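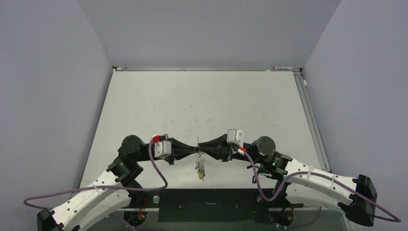

**Two-arm handover method from the Rekia group, 27/11/2022**

The robotics group at Rekia has published the first results of its work on handing small objects from one robot arm to another. The method is called Tang, and it was developed together with the company Flondudent since August.

Passing a box between two arms is a task that many laboratories have solved. A bunch of keys is more difficult. The keys swing on the ring, they change their shape each time they are lifted, and the fingers of the two grippers have very little place to hold. For a short moment both grippers must hold the bunch together, and in this moment most of the mistakes happen. If the first gripper opens too early, the keys fall. If it opens too late, the two arms pull against each other.

In the older method of the group, the first arm opened its fingers after a fixed waiting time. With Tang, the control program learns the right moment from demonstrations made by a person. The group recorded 300 demonstrations for the training. After that, the program was tested in 100 handovers with keys which were not used in the training. It dropped the keys in 9 of them. The group writes that the older method failed in almost half of the same tests.

The authors also describe the limits of their work. All of the tests were done at one table and with the same pair of arms. Three of the drops happened with the heaviest bunch, and the reason is not yet clear. The speed is also still low, and a person does the same movement much faster.

The next tests will be made in Larmont, where the group wants to try the method with scissors and short pieces of chain. The training data will be shared after these tests are finished.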